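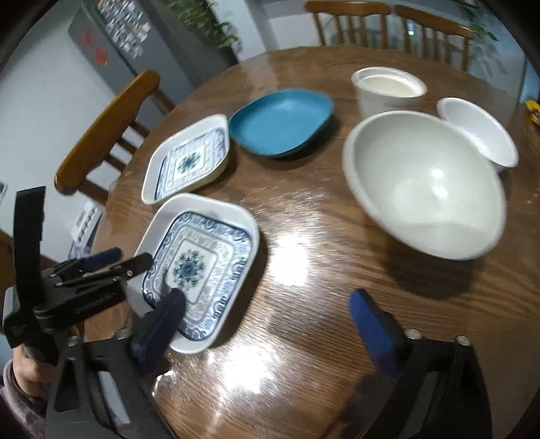
What Is an Ambassador?

Countries need to talk to each other. They talk about trade, about borders, about rivers that run through more than one country, and about people who get into trouble while they are far from home. The leaders of two countries can call each other on the phone, but they can't do it all day. Most of the talking is done by people called diplomats. The most senior diplomat a country sends to another country is usually called an ambassador.

Where does an ambassador work?

An ambassador works in a building called an embassy. It is almost always in the capital city, close to the other country's government. A big country may have embassies all over the world. A small country may have only a few, and one ambassador may look after several countries at once.

A country can also have smaller offices in other cities. These are called consulates. If you lose your passport on vacation, a consulate or an embassy is where your family would go to get help.

Many people think an embassy is a piece of the other country's land. It isn't. The land still belongs to the country where the building stands. But there is a rule, agreed to by nearly every country in the world, that the local police may not go inside without permission. The rule was written down in Vienna, Austria, in 1961.

How does someone become an ambassador?

First, a government picks a person for the job. Then it quietly asks the other country if that person is welcome. The other country can say no, and it doesn't have to explain why.

If the answer is yes, the new ambassador travels there with a formal letter from the head of state back home. The letter says, in very polite words, "This person speaks for us." The ambassador hands it over at a ceremony. In some countries the ambassador rides to the ceremony in a horse-drawn carriage.

What does an ambassador do all day?

Let's make up two countries and call them Wellberg and Dreltden. Florian Marti is Wellberg's ambassador in Dreltden.

In the morning he reads the Dreltden newspapers. Farmers are upset about the price of milk, and there will be an election in February. He writes a report about both and sends it home to Wellberg.

Before lunch he meets a Dreltden minister. Wellberg wants to sell more cheese in Dreltden, and Dreltden wants its trucks to cross the border faster. They don't agree on everything. They decide to meet again next week.

In the afternoon there is a problem. A school group of 64 children from Wellberg is stuck in the town of Gerlach after a storm closed the railroad. The embassy staff call the school, find beds for the night, and tell the parents what is going on.

In the evening he goes to a dinner. It sounds like fun, and sometimes it is, but he is still at work. People often say things over dinner that they would not say in an office.

Does an ambassador get to decide things?

Only small things. An ambassador follows instructions from the government at home. If Mr. Marti thinks an instruction is a mistake, he can write back and say so. If the government doesn't change its mind, he has to carry it out or leave the job.

What happens when countries argue?

When one country is angry with another, it may ask the other country's ambassador to come in and listen to a complaint. This is called summoning the ambassador.

If things get worse, a country may call its own ambassador home for a while. It may also tell a foreign diplomat to leave. Very serious arguments can end with an embassy being closed. Even then, the two countries often ask a third country to pass messages between them.

Words to know

Capital: the city where a country's government usually works.
Consulate: a smaller office that helps people and businesses from its own country.
Diplomat: a person who speaks and works for their country in dealings with other countries.
Embassy: the main office of one country inside another.
Summon: to officially tell someone to come.
Treaty: a written agreement between countries.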